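## Wer wir sind

Hallo und schön, dass du hergefunden hast! Ich bin Jamila und habe Canura zusammen mit Tormod Rustad gegründet, damals noch mit einem geliehenen Schreibtisch und viel zu viel Kaffee. Inzwischen sind wir zu neunt und sitzen in Udurdale, zweiter Stock, Klingel klemmt (bitte klopfen!).

Wir bringen Robotern Hausarbeit bei, und zwar von Hand. Programmiert wird bei uns auch, klar, aber den größten Teil des Tages steuert jemand von uns einen Arm fern und macht vor, wie man einen Schwamm greift oder einen Lappen zur Seite legt. Das klingt gemütlich - ist es meistens auch, bis einem nach 40 Durchgängen der Daumen wehtut. Wer bei uns anfängt, übt deshalb erst mal in kurzen Schichten von höchstens 50 Minuten.

Seit Mai läuft unser Projekt Fakir, bei dem sich alles um die Küchenzeile dreht. 3.639 Vorführungen haben wir dafür schon gespeichert, auch die krummen, bei denen jemand neu ansetzen musste. Gerade die mag ich, man sieht ihnen an, wie ein Mensch sich korrigiert.

## Was wir machen

- Vorführungen per Fernsteuerung aufnehmen, bei uns oder bei dir
- Arme direkt mit der Hand führen, wenn es auf Gefühl ankommt
- Schulungen für Teams, die selbst vormachen wollen

Am liebsten arbeiten wir mit Dingen, die weich, knautschig oder komisch geformt sind: Plüschhase, Muschel, zerknülltes Papiertuch, alles auf einem roten Tablett neben der Spüle. Komm gern vorbei und probier es selbst aus!
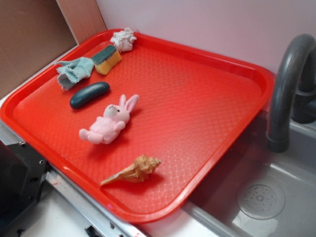
Tormod meint dazu, am Lappen verzweifle jeder Besuch zuerst, und man solle beim Vormachen lieber langsam und gleichmäßig greifen als schnell und hübsch.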